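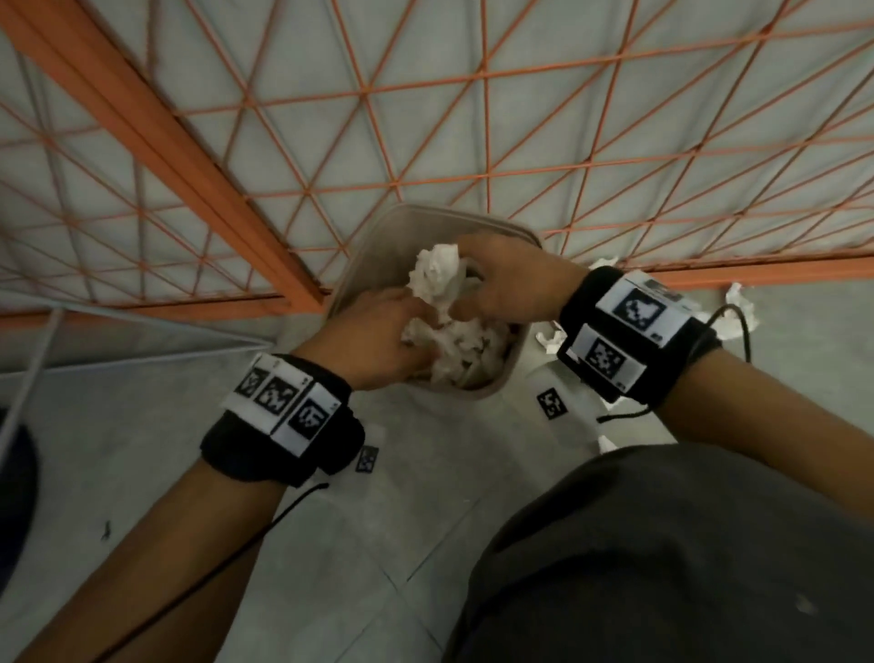

Photo: Loan Cù / Zarkerholm Manipulation Group

Call for participants: help us to compare two robot grippers on everyday household tasks

We are looking for adults who would like to take part in a paid study at the Zarkerholm laboratory in October. You will do simple household tasks with your own hands, and afterwards you will do the same tasks by operating a robot arm with two different grippers. No experience with robots is necessary. We are also glad to hear from people who operate machinery in their work, for example in a warehouse, a kitchen or a garage.

What the study is for

Many grippers are tested with wooden blocks and plastic cups. These objects keep their shape, so the test is easy to repeat, but at home a lot of what we pick up is soft. Tissue paper, a tea towel, a half-full garbage bag or a jumper on the floor will change its shape as soon as somebody touches it. We want to know which gripper is better for such things when a person is controlling it, and how much the choice of controller matters.

The two grippers are called Museck and Brallach. Museck has a pair of flat parallel fingers with rubber pads. Brallach has three fingers which bend at the middle and can close around an object. Both are mounted on the same model of arm, and both will be used by every participant. The order is drawn by lot, so please do not ask us to begin with a particular one.

For each gripper you will try two controllers. The first is a hand-held controller with a trigger. The second follows the movement of your wrist by means of printed square markers, which are worn on a band and watched by a camera. The software for both controllers is named Győri and was written in our group.

What you will do

Before the visit we will send you a short questionnaire about your health, your dominant hand and your experience with video games, power tools and similar equipment. Filling it in takes a few minutes. Please answer it at home, because on the day we prefer to use the time for the tasks.

The visit is divided into a part with your own hands and a part with the robot.

In the first part you wear a black fabric band with markers on each wrist. The bands have cables, and we will help you to put them on and to arrange the cables so they don't pull. You then kneel or sit near the floor and work through a set of tasks: pressing tissue paper down into a small waste bin, collecting pieces which lie beside it, folding a tea towel, and moving socks from one tray to another. We record the position of your wrists and the view from a camera worn on the head. These recordings are our reference, and we compare the movements of the robot with them later.

In the second part you sit at the operating desk and do the tasks again through the robot. First there is a practice period with each controller, and you may ask as many questions as you like. After the practice the operator beside you will only answer questions about safety. This is the same for everyone. Between the grippers there is a break with tea, coffee and biscuits (please tell us about allergies).

At the end you fill in a form about effort and comfort for each combination of gripper and controller. There is also a free conversation with one of us. We are especially interested in the moments when you felt that the gripper did something else than you wanted.

It is no problem if you drop things, or if a task takes you very long. It is the equipment we are measuring, and a participant who finds Brallach impossible to use is as valuable for us as a person who learns it quickly.

Who can take part

You can take part if all of the following are true for you:

You are 18 or older.
You can use both hands and both wrists without pain.
You can kneel, or sit on a low stool, and reach to the floor. There are pauses, and you can change position whenever you want.
Your eyesight is normal, or normal with glasses or contact lenses.
You understand spoken English well enough to follow safety instructions. Perfect English is not expected, and several of us in the group don't have it either.

Left-handed people are very welcome. In our pilot sessions nearly everybody was right-handed, and the trigger controller should also be judged by people who hold it in the other hand.

Unfortunately we cannot include persons who have a pacemaker or another implanted electronic device, who have had wrist or hand surgery in the last year, or whose skin reacts to elastic or hook-and-loop fabric. If you are unsure, write to us before you sign up and we will look at it together. People who took part in the pilot cannot participate again, as they already know both grippers.

What to wear

Please wear comfortable trousers and a plain top in a dark or neutral colour. Sleeves should be short, or loose enough to be pushed up above the wrist. We ask you to take off watches, bracelets and large rings, and there is a locker for them. Clothing with a check pattern or bold black and white print can confuse the marker software, so leave it at home on this day. Long hair should be tied back under the head camera.

The floor in the recording area is tiled and rather hard. We have knee pads in different sizes, but you may bring your own.

Safety

During the robot part you are never inside the reach of the arm. It stands behind a barrier, and an operator with an emergency stop is present all the time. You will have a stop button on your desk too, and you can press it for any reason. The arm moves at reduced speed throughout the study.

You may end your participation at any moment without explaining why. If you stop after the session has started, you still receive the full payment.

Payment

Each participant receives 600 kronor, paid by bank transfer after the visit. Travel by bus or local train is refunded when you show us the ticket. We cannot refund taxi fares or parking, with the exception of participants who need a car for reasons of mobility. Please mention this when you apply.

Your data

The head camera looks down at your hands and at the objects. Your own face is not recorded, but your arms and part of your clothes will normally be visible. Sound is recorded only in the final conversation, and only if you agree. Your name is kept apart from the recordings, which carry a code. You can ask us to delete your data until the analysis begins, and the exact deadline is printed on the consent form you will get.

We would like to share the wrist recordings and the video with other research groups after the study. This is a separate question in the consent form. You can say no to it and take part anyway, with the same payment.

Place and times

Sessions are held in room 841 of the Zarkerholm laboratory building. The entrance is step-free and there is a lift. Ring the bell marked Manipulation Group and somebody will come down to fetch you, because the inner door needs a staff card.

We offer morning and afternoon sessions on weekdays, and a late session on Friday which starts at 5 p.m. The Friday places are usually taken first.

How to apply

Contact Loan Cù, study coordinator, through the form on the group's page, and choose "Gripper comparison" as the subject. Please include:

your name and a phone number or e-mail address
your age and which hand you write with
the days and times which suit you
anything we should know about mobility, allergies or access

You will get an answer with the participant information and the questionnaire. A place is booked only when we have confirmed it, so please wait for the confirmation before you buy tickets. If all the places are full we will ask whether you want to be on the reserve list.

If you must cancel, let Loan know as early as you can, so that we can offer your time to another person.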